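Making licorice caramels in a small kitchen
January 16, 2019

I have been making candy at home since I moved to Andville, mostly caramels and the odd tray of fudge. Licorice was something I bought. Then Karlijn Van Dijk at work gave me a bag of the salty Dutch kind, and I wanted to know if I could get that taste into a soft caramel. I can, more or less. It took 4 batches.

The first batch was too dark and tasted like burnt sugar with a bit of anise behind it. The second was fine in flavor but stuck to everything, including the wax paper. By the third I had worked out that I was pulling it too soon. The fourth is the one I'm writing down.

What goes in

One cup of butter, two cups of white sugar, one cup of light corn syrup, one can of sweetened condensed milk, a teaspoon of anise extract, half a teaspoon of salt and a small squeeze of black gel coloring. I use the Lambrechts anise because the grocery store near me carries it. If yours is stronger, start with half and taste. The coloring does nothing for the flavor, but brown licorice looks wrong to me and I don't want to eat it.

The pot matters more than the brand of anything. Mine is a heavy 4-quart one. I tried a thinner pot for the second batch and had to scrape a scorched ring off the bottom.

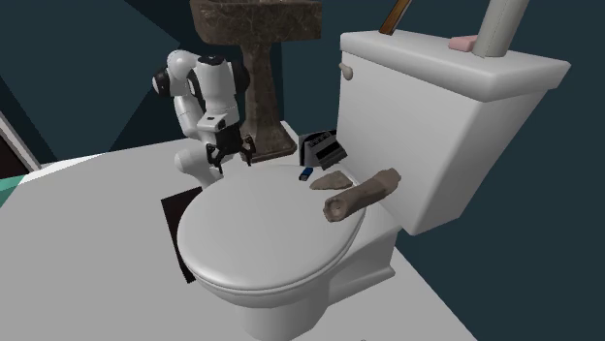
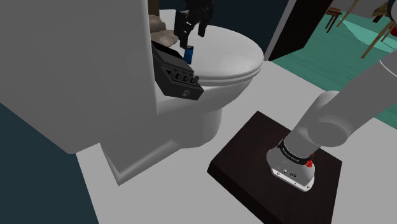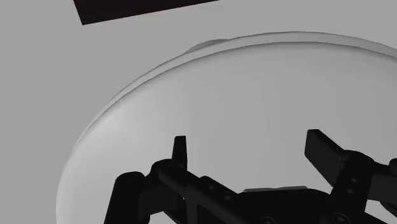
Cooking it

Line a square pan with parchment and butter the parchment. Melt the butter in the pot over medium heat, then add the sugar, corn syrup, condensed milk and salt. Stir until it comes to a boil, and keep stirring after that. Condensed milk catches fast. Put a podcast on, it takes a while.

Pull it off the heat at 242 degrees. I have gone as high as 246 and those were hard on the teeth. My candy thermometer reads 2 degrees low, which I found out by putting it in boiling water, and I should have done that before batch one. Stir in the anise and the coloring off the heat. It will spit a little. Pour it into the pan and don't scrape the last bit out of the pot, that part can turn grainy.

Leave it on the counter overnight. I tried the fridge once and the pieces sweated when they came back out.

Cutting and wrapping

Lift the whole slab out by the parchment and cut it with a long buttered knife. I get 2 big plates of pieces, enough to take some to work and still have a jar at home. Wrap each one right away in a square of wax paper and twist the ends. They slump into each other if you leave them out.

Takeshi Koyama asked if these would hold up in the mail. In winter, yes. I sent a box to my sister and she said they got there fine. I would not try it in July.

Karlijn says they need more salt. I may do half a batch with flaky salt on top next time and see. I also still have most of a bottle of peppermint oil left over from the holidays, so that's probably going into fudge first.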